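January 2023
By the Home Desk

Clistton wants $900 for a dining table it calls "heirloom grade." I have my doubts. The catalog never says what heirloom grade is, and when I asked, the company sent me the catalog again.

Luvix makes the same promise for $180 less, with a warranty that runs 3 years. My grandmother's table had no warranty and is still in use.

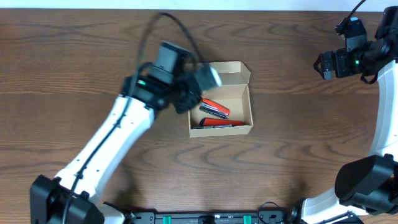

The finish is where the claims get slippery. Both brands say theirs will never need oil. A repair shop in Blackburn told me it strips those coatings every week, mostly from tables bought new and left near a heater. Ask what the coating is before you pay. If the clerk can't tell you, try the secondhand store first.

2 comments

mapleleg: Bought the Luvix. Rings by February.

dee_k: Mine's fine, but we use coasters.

We use cookies to improve your visit. Accept | Manage settings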